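Inês Teixeira found out she had lost the starting job from the depth chart taped beside the equipment room. Her name was still on it, one line lower than the day before. Above it, in the same blue marker, was Cabrera.

She read it once and went in to get taped.

Neldale had given the ball to Inês in every game of the spring season until the one at Fastska Field, where she fumbled on the 7 with a minute left. She had two hands on it and then she had none. The other team fell on it, ran out the clock, and drove home happy. It was her only fumble that year, but the local paper put it in the headline.

"You saw it," Coach Ramalho said. She was standing by the tape table with a clipboard under her arm.

"I saw it."

"Cabrera starts. You go in on third down, for blocking."

"For blocking," Inês said.

"You're good at it."

Ermelinda Ramalho had coached the Neldale women for longer than the league had kept proper records. She did not raise her voice and she did not explain herself a second time. Inês picked up her helmet and went out to the field.

## Tuesday's Plan

The heading on the sheet was a leftover. Ramalho had typed it years ago and used it every week, whatever day it was. Under it were the drills, and next to the running backs' drills she had written BALL SECURITY and underlined it.

Damon, who worked with the backs, had a padded stick he swung at the ball as each of them ran past. He got Cabrera's ball out twice. He never got Inês's. She held it so tight that her forearm cramped, and she ran stiff and slow, and she knew it.

"You're running like you're carrying a cake," Damon said.

"You told me not to drop it."

"I did. I also want you to get somewhere."

She ran it again. It was a little better. By the end of practice she had a bruise coming up on the inside of her elbow in the shape of the ball's point.
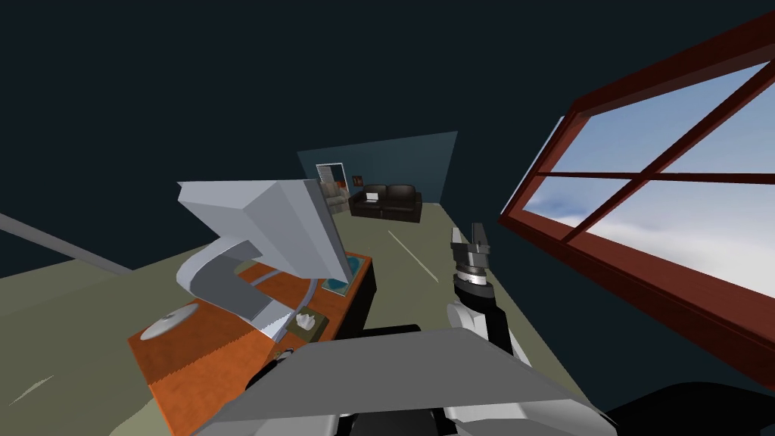

## The Bus

It was two hours to the last game. Inês sat near the back with her knees against the seat in front. Cabrera came down the aisle and sat next to her without asking.

"I didn't ask for it," Cabrera said.

"I know that."

"I've had 300 yards all season. You had 1000. I can do the math."

Inês looked out at the fields. They passed a grain elevator and a closed gas station. She thought about saying something generous and couldn't find it, so she told Cabrera about the linebacker they would see, the one who came late and low on the left side.

"She goes for your arm," Inês said. "She doesn't tackle you, she tackles the ball. Put it in your outside hand before you get to her."

"Is she the one who got you?"

"No. Mine came from behind."

Cabrera nodded and practiced it in the seat, moving an invisible ball from one arm to the other. After a while she fell asleep with her mouth open. Inês stayed awake the rest of the way and went through the protections.
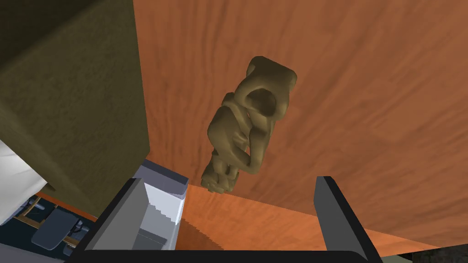 ## Fourth Quarter

There were 1515 people in the stands, according to the announcer, and he read the number as if he had counted them himself. Neldale was down by four. Cabrera had run well. She had switched hands when she was supposed to, and the linebacker had come up with nothing but jersey. But she had turned her ankle on the last carry and was sitting on the bench with her shoe off.

Ramalho walked down the sideline and stopped in front of Inês.

"How's the arm?"

"It's fine."

"Let me see."

Inês held it out. The bruise had gone yellow at the edges. Ramalho looked at it, then at the clock, and wrote something on her clipboard.

"Same play they stopped you on," she said. "They'll be watching for the pass."

In the huddle the quarterback called it and looked at her a moment too long. Inês wiped her palms on her towel and lined up. She could hear Damon behind her on the sideline, shouting about cake.

The ball came into her stomach and she closed both arms over it. The left guard had her man turned. There was a gap, and Inês went into it.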